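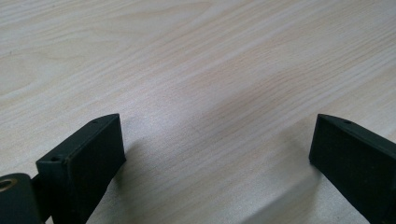

Pale wood grain on a tabletop.

Caring for wood tables through the winter

December 9, 2021
By Mỹ Mạc

Print this item | E-mail this item

The heat came on in the Lamside building three weeks ago, and the front desk has already had calls about tables. The calls are the same every December. A leaf no longer lines up, a seam has opened along the top, or a white ring has shown up where somebody set down a mug. Most of these can be handled at home with things you already own.

Start with the air. Wood gives up moisture when the heat runs, and it shrinks across the grain as it does. A solid top will move more than a veneered one, but both will suffer if they stand next to a radiator or over a floor vent. Move the table a couple of feet away if the room allows. If it doesn't, close the vent or fit a deflector. A small humidifier helps in the apartments on the Maltach side, which get the older steam heat and dry out faster than the rest.

Don't fill a winter gap. It will very likely close again by June, and whatever you packed into it will be squeezed out or will split the edge. Wait until late summer and look at it then.

For everyday cleaning, use a soft cloth that is barely damp and wipe with the grain. Follow with a dry cloth. Skip the spray polishes with silicone in them. They leave a film that makes later repairs hard, and we have had to turn away two pieces at the repair bench this fall for that reason. Plain dish soap, a few drops in a bowl of warm water, will take off kitchen grease. Change the water when it gets cloudy.

White rings are usually moisture caught in the finish. Leave a fresh one alone overnight, as many fade without help. If it is still there the next day, lay a dry cotton cloth over it and pass a warm iron across for a few seconds, with the steam off. Lift the cloth and look. Repeat if needed, but stop if the finish feels tacky. Dark rings are another matter. Those have gone through to the wood and need to be sanded and bleached, and on a veneered top there may not be enough wood to sand. Ask before you try it.

Scratches that run with the grain can often be hidden with a wax stick in a close shade. Buy one lighter than you think you need. Scratches across the grain catch the light and are harder to lose. For an oiled top, a light rub with 300 grit paper and a fresh coat of oil will take care of most of them. Do the whole top and not the one spot, or you will have a patch. Don't use the paper on lacquer or varnish.

Oily rags need care. Spread them flat outdoors to dry, or put them in a metal can filled with water and a tight lid. A balled-up rag with linseed oil on it can catch fire without any spark. The trash room rules at Lamside and at Cruzado do not allow oily rags in the chute, and that includes rags in a plastic bag.

If you are putting a table away until spring, stand it on its feet and cover it with an old sheet. Plastic traps damp. Keep it off a bare concrete floor with scraps of carpet under the legs. Leaves should be stored flat, under a bed if you have nowhere else, because they warp when leaned against a wall.

The repair bench at the Jallach Street room is open Tuesday evenings until the holiday break and starts again the second week of January. Bring small pieces and loose leaves only. For anything bigger, bring a photo and the measurements. The charge for regluing a chair or a leaf is $39, paid at drop-off, and covers glue and clamps but not missing parts. Felt pads are free from the jar by the door. Please take what you need for one table.

Wax sticks in light oak, maple and walnut are back in stock. Cherry is on order.

You are receiving this newsletter because you signed up at the front desk or online. To change your address or stop delivery, use the link at the bottom of your e-mail.

This site uses cookies to remember your settings. Accept | Learn more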